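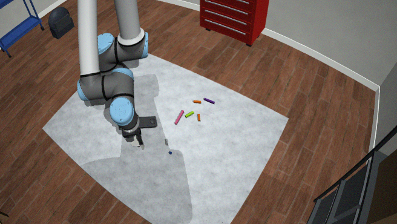 Home Help Exchange > Floors and Rugs

Rug keeps creeping across my wood floor, and is felt safe under it?

Posted by Meinir Gwilliam, Fri 1 February

Hi all! We finally moved into the Jillholm place (yes, the one with the leaky porch, and yes, the porch is fixed) and I am so happy with the floors. Real wood planks, narrow ones, in all these different browns. I could stare at them all day. I bought a big flatweave rug for the living room and it looks wonderful for about an hour, and then it starts to walk. By supper it has turned itself a good bit toward the kitchen, and by the weekend one corner is under the radiator.

I tried those rubbery corner stickers from the hardware store. They held for two days and then let go, and they left a gummy square on one of the boards that I had to rub at with a warm cloth for ages. So now I'm nervous about putting anything sticky down.

My sister swears by felt pads, my neighbor says felt slides and only rubber grips, and the man who refinished the floor before we bought it left a note in the kitchen drawer that says NO RUBBER in capitals, underlined. He didn't leave a phone number, or I'd ask him what he meant.

The room is 800 square feet if you count the dining end, so I don't want to buy the wrong thing twice. We have a dog who takes the corner at full speed. What do you all use?

---

plankhappy

Oh, I love this one, because I went through the whole business last winter and came out the other side with a rug that stays put!

Your refinisher was right to warn you, but he left out half of it. Some of the cheaper rubber and PVC pads can react with a floor finish. You lift the rug a year later and there's a yellowish waffle pattern on the boards, and no amount of rubbing will bring it up. Natural rubber is usually a lot kinder, though on some finishes even that can leave a mark, and a note in capitals makes me think he used one of those. If you can find an old can in the basement with the name of the finish on it, call the maker and ask. They're often lovely about it.

Felt on its own is soft and quiet and feels great underfoot, but your neighbor has a point, it does slide. The kind I ended up with is felt on top with a thin layer of natural rubber on the bottom. Mine is from Flikia and I cut it with kitchen scissors. Things I learned:

Cut the pad an inch or two smaller than the rug on every side. If it comes right to the edge, the edge sits up and you trip on it.

Vacuum AND damp wipe the floor before it goes down, then let the boards dry all the way. Grit under a pad is sandpaper. I skipped this the first time and I have the scratches to prove it.

Put a small scrap of the pad in a closet for a month with a heavy book on it. If the board underneath looks the same as the one beside it, go ahead. It's a dull month, but you only do it once.

Lift the whole thing every 6 months and let the floor breathe a bit. Turn the rug end for end while you're at it, so the sun doesn't fade one half.

As for the dog, a thicker rug helps more than anything. A flatweave weighs next to nothing, and four paws at a gallop will shift it over almost any pad. If you can get the sofa's front legs onto it, that pins one side and you're most of the way there. So happy for you with that floor, please tell us how it goes!

---

Qaisi_dad

double sided tape. been using it for years no problem. the carpet kind

---

oldhouse_and_two_cats

Please don't do the tape! It may be fine on tile, but on a wood finish it can pull the shine right off when you lift it, and the glue gets harder every summer. I spent a whole February on my knees with a plastic scraper in our old hallway.

I agree with nearly everything plankhappy wrote. Two small things to add. Check which way it creeps. Mine always went toward the back door, and I found the pad had been laid upside down by whoever lived there before us (grippy side up, holding the rug beautifully while the pair of them sailed across the floor together). And if you have the waffle marks already, don't panic and sand. Ours faded quite a lot once the boards had some daylight on them, though you can still find them if you know where to look.

For the gummy square, a little mineral spirits on a soft white rag worked for me, tried first in a spot behind the bookcase. Open a window. If the finish is wax, skip it and ask somebody who does waxed floors.

---

Meinir Gwilliam

Thank you, thank you! I found the can, it was behind the water heater. It says Fliltico satin and I'll call them Monday. Scrap is in the closet under a cookbook as of this afternoon, and the sofa is coming forward tonight if I can get anyone to take the other end.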